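Started the weekend course on moxibustion and warming methods today. It runs through the Heselgate clinic in their upstairs teaching room. Putting my notes here for the other students who couldn't get a spot. 1/

Most of the morning was on when not to use it. Fever, broken skin, reduced sensation in the feet, anyone who can't tell you it's getting too hot. The instructor wants a sensation check done before every treatment, even for a patient you've seen for years. 2/

Indirect pole moxa only for this level. Hold it a couple of centimetres off the skin, keep your other hand resting beside the point so you feel the heat too. Stop at pink. If the patient says hot, you move. 3/
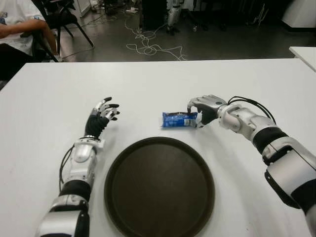 Stomach 36 and Ren 4 took up the rest of the session before lunch. We located both on each other and compared. I was sitting too low on Ren 4, which I've apparently been doing since second year. 4/

Smokeless sticks came up, as they always do. They're harder to light and they run hotter in a small area, so the distance you're used to is wrong. Worth practising on your own forearm first. The clinic uses Trurnedus sticks and buys them in boxes of 55. 5/

Ventilation: check your lease and your building's smoke detectors before you offer this anywhere. One person in the group has a treatment room in a shared medical centre and had to give up on moxa altogether. She uses a heat lamp now – same intake questions, different setup. 6/
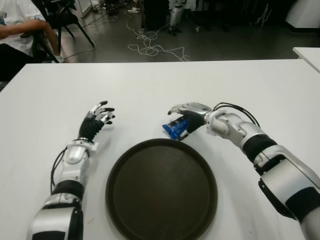
Afternoon was record keeping. Write down the point, the method, the time in minutes, the skin colour after, and what you told the patient about aftercare. The Khoo intake form has a box for all of these except skin colour, so add a line by hand. 7/

Aftercare is short. Keep the area covered, no swimming that day, ring us if it blisters. Give it to them on paper as well as saying it. 8/

Reading for part two is chapter 17 of the Grirkent manual, on ginger and salt methods. The photocopies are at the front desk. It's dense and the point names are in an older romanisation, so leave yourself a full evening. 9/

Part two is Saturday, 9 am start. Bring a towel, a lighter and a jar with a lid for putting the sticks out. I'll post notes from that one as well. 10/10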